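Werkstattbuch | Kategorie: Rennbetrieb, Ausrüstung

Oktober 2026

Gurtproben Sattelzeug, zweiter Durchgang. Saskia hat die drei Sattelgurte aus dem Stall abgeholt, zwei von Orneck, einen von Manzano. Alle seit Juli im Training gelaufen, der Manzano auch bei zwei Rennen unter Itel. Nach dem letzten Start hatte Itel links hinter dem Ellbogen eine Scheuerstelle. Hussam meint, der Gurt längt sich zu stark und wandert beim Antritt nach vorn.

Einspannlänge 400 mm, Vorlast wie beim ersten Mal. Orneck 1 und 2 unauffällig, Kurven liegen fast übereinander. Manzano gibt früher nach, vor allem der Gummizug auf der Schnallenseite. Bei 60 kg bleibende Dehnung von rund 230 Hundertstel mm, beim ersten Durchgang war das noch im Messrauschen. Naht hält, keine gerissenen Fäden. Probe liegt unter Nr. 1523 im Schrank.
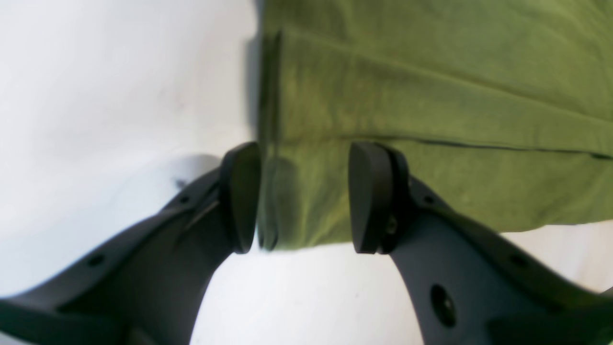

Greiferfinger an der Kante des olivgrünen Stoffs, weiße Unterlage.

Dexter hat die Schnallen durchgesehen. Dornlöcher beim Manzano leicht oval, zweites und drittes Loch. Der Reisejockey schnallt immer im dritten, das passt. Orneck 2 hat Rost am Dorn, wird getauscht. Leder sonst gut gepflegt, etwas zu viel Fett an der Innenseite, dadurch rutscht die Klemmbacke. Vor der nächsten Prüfung abwischen und über Nacht liegen lassen.

Offen: Usik geht nächste Woche über 1600 m und soll mit Orneck 1 laufen. Coralie will vorher noch eine Morgenarbeit damit sehen. Gewicht samt Sattel neu nehmen, die alte Liste stimmt nicht mehr. 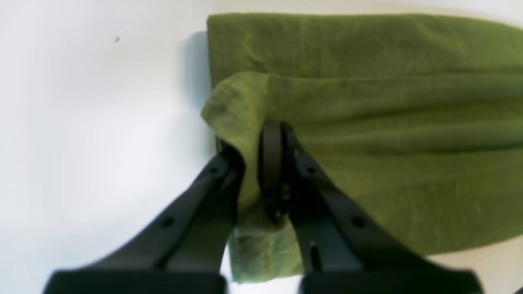
Lesezeit: 2 Min.

Nachtrag nachmittags: Margarida hat angerufen, Scheuerstelle bei Itel ist trocken, er geht wieder im Schritt unter dem Reiter. Bis auf Weiteres ohne den Manzano. Gummizug bei der Sattlerei angefragt, Antwort steht aus. Dritten Durchgang erst mit neuem Gummi fahren, Einspannung wie gehabt.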